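Course: Practical Robot Safety, Veremura Technical College
Handout 9: The stall at the charging port
Reading before the lab of 6th November

In this handout we study one fault from our own bench. It is a small fault and there was no injury, but it is useful because every part of the system did what it was told to do, and still the result was a damaged connector. Please read it together with your notes on force limits from last week.

1. The task

Two arms work as a pair. The left arm holds a phone above the table. The right arm handles the USB-C plug at the bottom port. The program is called Lougher, and it has four states: grasp phone, grasp cable, align, insert. There is a fifth state, release, which was added later by a different student group. Keep this in mind, it becomes important in section 3.

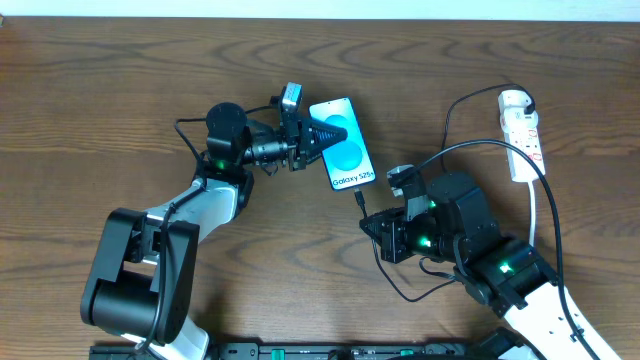

Figure 1. Left gripper on the phone, plug in the bottom port, right gripper close to the plug.

Note how much cable is on the table. The charging cable goes down past the right gripper and makes a loop. Other black cables are also lying in the working area, one of them going to the power strip. In the risk sheet from our first year of using this bench, under "loose cables", it is written only "keep tidy". You will be asked in the lab to write a better sentence.

2. What happened

The fault came in run 235 of a long test. We had planned 500 runs without a person touching the bench.

The right arm had finished the insertion. The program went to release, the fingers received the open command, and the arm began to move back. The cord was still caught against the right arm, so when the arm moved back, it pulled. The left arm was in position hold and it resisted, as a position hold must do. For 2 seconds the two arms were pulling against each other through one small connector. Then the right arm reported a stall and both arms stopped.

After the stop, the metal part of the plug was bent. The port of the phone was loose and we did not use this phone again.

3. Why it happened

There are several causes, and I ask you not to choose only one of them.

First, the release state checked that the fingers were open. It did not check that the cord was free. These are two different conditions, and open fingers do not prove the second one.

Second, the stall limit was set for the arm alone. For one arm moving in free air the value is reasonable. For two arms joined by an object it is much too high. The limit was copied from the Stomwood bench, where only one arm is used, and no one wrote down where the number came from.

Third, the wrist camera was used before the grasp but not after the release. When the cable is lying on the table, this camera gives a very good view of the connector and the cord:
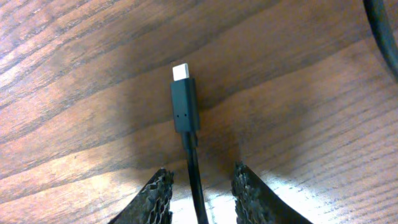
Elikem Kyei disagreed with me when I presented this third point in the seminar, saying that "a camera check after release would only tell you the cord looks free, and a cord can look free and still be under tension." I think this objection is correct. A check by camera should be added, but it cannot replace a check of force. Please write both in your solution, and say which one has the authority to stop the motion.

4. What we changed

The retreat after release is now in two steps. The arm moves back 9 millimeters at slow speed and waits. If the force at either wrist has increased during this step, both arms hold, and the program asks for a person. Only after this does the full retreat begin.

The stall limit is now lower in every state where both arms may touch the same object. The left arm also receives the stall signal from the right arm directly. Before, it had to wait for the main program.

The change to the cable path is not finished. We tried a clip from Zeltside, but it held the cord so firmly that the align state failed. A new holder should come in December.

5. Rules for the lab

Do not reach between the arms when they are in hold. An arm in hold is powered, and it may move when the object between the arms is taken away.

If the arms have stopped with the cable under tension, press the emergency stop first, then support the phone by hand from the outer side, then call the instructor. Do not pull the plug out yourself.

Write the run number and the state name in the log before you reset. After a reset the state name is lost.

6. To prepare

Draw the state diagram of Lougher with the new retreat step. Mark each state in which the two arms may be joined by an object. For each marked state, write which signal ends it and what will happen if this signal is wrong. One page is enough, and drawing by hand is accepted.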